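4. Comparing the Two Controllers on the Small-Parts Task

4.1 Why we picked such a fiddly task

We started out with blocks, like pretty much everyone does, and both controllers looked great on blocks. Too great. When two systems clear every trial you learn nothing about which one you'd want to live with, so we went looking for something meaner. What we landed on was a pile of little game pieces and fittings that have to end up in a shallow tray. They're small, plenty of them have round tops, and they roll the moment a finger brushes them the wrong way (a tipped pawn will happily travel in a circle and come back to bump its neighbor).

The two controllers are the ones described in Section 3. Amel is our position-based one: it plans a short chunk of motion, plays it through, then looks again. Sonwood closes the loop faster and backs off when the motor current in the fingers goes up. Both drive the same pair of arms and the same stock grippers, and both were trained on the same 3,198 demonstrations collected on the Wodthorpe bench in April. I want to be clear that we didn't tune the demonstrations for one or the other. We did argue about it for a while!

4.2 Setup and scoring

Before each trial one of us scatters the parts by hand in front of the tray and puts the arms at their start pose. We tried using a printed layout sheet so the starts would match exactly, but laying pieces out on marks took forever and the policies seemed to like the neat spacing a little too much, so we dropped it. The scatter is now whatever the hand gives you. The only rule is that no part may start under a gripper.

A piece counts as placed if it's inside the rim when the time limit runs out, standing or lying down. Early on we gave extra credit for standing, and then found ourselves squinting at half-leaning pawns and disagreeing, so that went too. A trial ends early if the arms touch each other hard enough to trip the current limit, or if 3 grasps in a row close on nothing.

One more thing about the grippers, as it matters for reading the results. The fingers are wide compared with the smaller pieces. That means picking one part out of a tight group nearly always disturbs another, and the policy has to cope with a scene it just changed by itself. We looked at swapping in the narrow Pillay fingertips for this study and decided against it, mostly because we'd have had to collect everything again. Section 6 has a few early notes on them.

4.3 What we saw 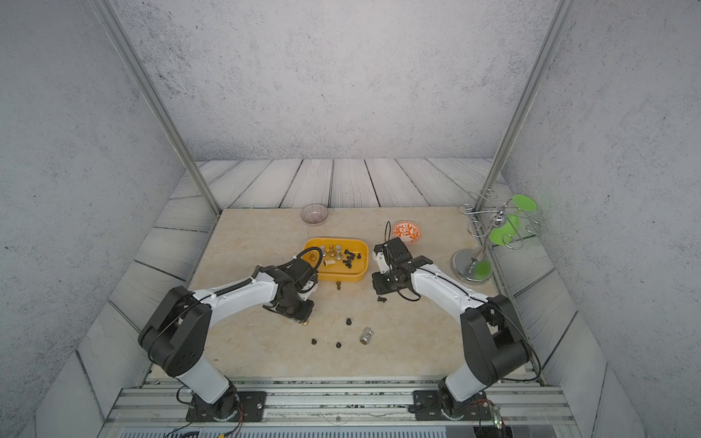
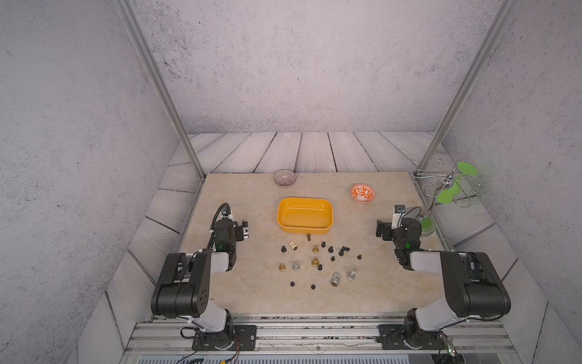
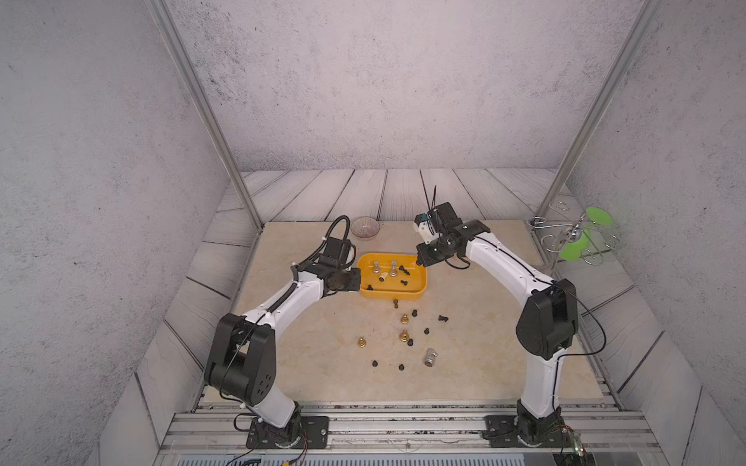
Figure 4. The two-arm bench with the yellow to orange-yellow tray and the small parts, at three different moments.

Going in, my money was on Sonwood across the board, and I was wrong about half of it. On isolated pieces the two are so close that I wouldn't pick one over the other. Amel is a bit quicker, and it's nicer to watch, with long smooth reaches and very little dithering over the target. Its trouble starts in the crowded part of the pile. If a neighbor rolls while a chunk is still playing, Amel closes on the spot where the piece used to be, lifts nothing, and goes through the entire motion of placing that nothing in the tray. It's pretty funny the first few times.

Sonwood almost never does that. What it does is hesitate. In the dense middle of a scatter it will come down, feel contact on one finger, back off, shift, and come down again, sometimes up to 6 times on one pawn. Mostly it gets there, but on a tight time limit all that shuffling costs it pieces at the end of the trial. If you only look at final counts you'd call this slow, and if you watch the videos you'd call it careful, and I still go back and forth on which word belongs in the paper.

The metal fittings were hard for both. A round body lying on its side gives the fingers a line of contact at best, and the approach angle has to be close to right before anything holds. We had few demonstrations of this, and I suspect that explains more of the failures than either controller does. We plan to rerun the fittings alone with a bigger share of the training data before saying anything stronger.

Handovers between the arms were rare, and we left them out of the scoring. Each arm tends to stick to its own half of the table, with Amel crossing the middle a bit more often. Most of the current-limit stops came from those crossings, and we break them out by controller in Section 5.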